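Getting wool and mixed-fabric jackets through a damp winter

The house in Plirndale was built without much thought for where clothes would go, and most of ours live in a built-in cupboard on the north wall. For the first two winters I treated this as a minor nuisance.
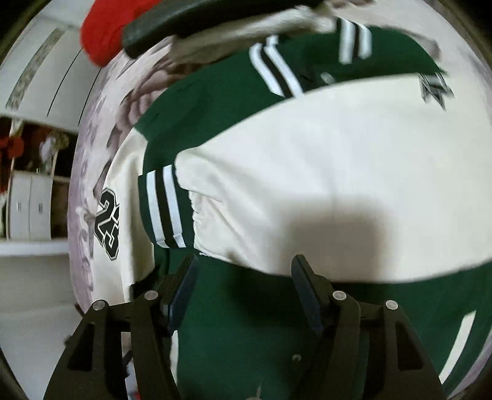 The third winter I found mould on the shoulders of a coat and decided to measure things properly. What follows is what I have settled on since, with the figures where I have them and a note where I don't.

The cupboard

It is 852 mm wide internally, with a single rail and a shelf above. The back is the outside wall, plastered directly on to solid brick. In December the wall surface runs well below room temperature, and any still air next to it cools with it. The amount of water in that air stays the same, but cooler air can hold less, so the relative humidity goes up. I put a cheap sensor on the rail and another on the bedroom shelf. On the worst morning of that month the cupboard read 74 per cent with the doors shut. The bedroom was comfortably lower.

Mould on textiles doesn't need liquid water. It needs a high enough humidity at the surface for long enough, plus something to feed on, and a worn jacket supplies plenty of that at the collar and cuffs. A few bad hours won't do it. Weeks will. The sensor reading is for the middle of the cupboard, so fabric pressed against the back wall will be in worse conditions than the number suggests.

Air gap first

Before buying anything, move the clothes off the wall. Our rail had been fitted too far back and the sleeves of anything bulky touched the plaster. I moved the rail brackets forward by the depth of one batten and fixed two vertical battens to the wall so that nothing could be pushed against it again. I also drilled a row of holes in the plinth and another at the top of the side panel. Air comes in low and leaves high, slowly. It isn't much of a flow but it is enough to keep the cupboard close to the room.

After this the two sensors tracked each other within a few points for most of the day. The gap opened up again in the early morning, when the heating had been off longest. Leaving the doors ajar overnight closed most of it.

Moisture absorbers

I tried the hanging sort, a bag of calcium chloride crystals over a collecting pouch. They work, in the sense that the pouch fills up. In a cupboard with holes in it they are mostly drying the bedroom, and the bedroom is connected to the rest of the house, so the supply of water is unlimited for practical purposes. They also leak if knocked, and calcium chloride solution on wool is a nuisance to get out. I stopped using them.

Silica gel makes sense in a sealed box and nowhere else. I use it for the summer storage of knitwear, dried in a low oven between uses following the packet instructions.

A small dehumidifier in the bedroom did more than either. Ours is a Prallix, the smaller of the two they sold at the time, a compressor model. It runs in the afternoon and empties into a tank that I check before bed. Compressor machines lose efficiency in cold rooms, so if yours is unheated look at a desiccant model and accept the higher running cost. I have not run the two side by side and can't give a comparison.

Cleaning before storage

Most of the damage people blame on storage starts before the garment goes in the cupboard. Skin oil and food residue feed both mould and moth larvae. Anything going away for more than a month should go away clean.

For plain wool coats I brush with a natural bristle brush, working down the nap, and then sponge the collar with cool water and a little wool detergent. Cool means cool to the hand. Blot, don't rub. Rubbing wet wool makes it felt, and a felted patch can't be undone.

Jackets made from more than one material need more care, and this is where the label matters. A body in one fibre, sleeves in another, a ribbed knit trim and a synthetic lining will all behave differently in water. The wool shrinks if agitated, the lining doesn't, and the result is a lining that hangs below the hem. Coated or leather sleeves can stiffen or peel. Strong colours next to pale ones can bleed. I test for this with a damp white cloth pressed on an inside seam of the darker fabric for a few minutes. If any colour comes off on the cloth, the garment goes to the cleaner.

Ribbed cuffs and waistbands pick up the most dirt and are usually the part that will stand the most cleaning. I do them separately with the rest of the jacket kept dry, squeezing the suds through the rib and rinsing with a wet cloth until it comes away clear. Press the rib between two towels. Don't wring it. The elastic fibre in modern ribbing does not like heat, so keep it away from the radiator as well.

Drying

Dry flat, on a towel, with space beneath if you can arrange it. I use a mesh rack across the bath. A heavy damp jacket on a hanger will stretch at the shoulders, and the fibres will set in that shape. Turn it once the upper side feels dry. Allow a full day longer than you think is needed, particularly where there is padding or a thick seam.

I weighed one coat before cleaning and again at intervals while it dried, on kitchen scales with a tray. It felt dry to the hand well before the weight had stopped falling. I now weigh anything thick. When two readings taken in the morning and the evening agree, it goes back on the rail.

Hangers

Wire hangers should be recycled. For anything with weight in it, use a shaped hanger wide enough to support the shoulder without pushing into the sleeve. I bought a set of 11 from Altow, which was the number they had left, and they have held up, though the trouser bars on them are too slippery to be useful. Bare cedar smells pleasant for a season. I would not count on it against moth.

Leave a finger's width between garments. We had twice as many things on the rail as it could sensibly take, and half of them were never worn. Taking those out improved the humidity more than I expected, though I did it in the same week as the plinth holes and can't separate the two effects.

Do up the front fastenings before hanging. It keeps the front edges level and stops the collar from collapsing. Empty the pockets too. A bunch of keys left in one pocket from spring to autumn will leave a permanent sag.

Covers

Plastic covers from the cleaner should come off at once. They hold in whatever moisture the garment arrived with, including any solvent vapour. Cotton covers let air through and keep off dust. I made ours from an old sheet, with a hole for the hook and the bottom left open. If you have an active moth problem an open cover is no use, and you want a closed one with a proper zip.

On moth, briefly: pheromone traps tell you whether you have them and catch some of the males. They don't protect the clothes. Freezing does work on eggs and larvae if the freezer is cold enough and the garment stays in long enough. I put knitwear in a sealed bag, press out the air, leave it for two weeks, and let it come back to room temperature before opening the bag so that condensation forms on the outside of the plastic. Large coats don't fit in our freezer, so they get brushed outdoors instead, with attention to the underside of the collar and the pocket flaps.

Monitoring

The sensors I use are Abera units, battery powered, and they log to internal memory. I calibrated them with the salt test: a bottle cap of table salt made into a wet slurry, sealed in a bag with the sensor, left overnight at a steady temperature. The reading should settle at 75 per cent. One was close and the other read three points high, so I subtract three from that one. The 74 quoted above is the corrected value.

Check the readings weekly in winter and forget about them in summer. If the cupboard sits above 65 for more than a few days I run the dehumidifier for longer and leave the doors open. Above 70 I take everything out, wipe the back wall with a dry cloth and look for the reason. Last time it was a blocked gutter outside, wetting the brick at exactly rail height.

Still to do

The wall itself wants insulating. I have been reading about wood fibre board with lime plaster, which would lose some of the depth I gained by clearing out the rail. The brackets would have to move again, and the present door frame leaves very little room to move them. I will post measurements once I have had the skirting off and seen what is behind it.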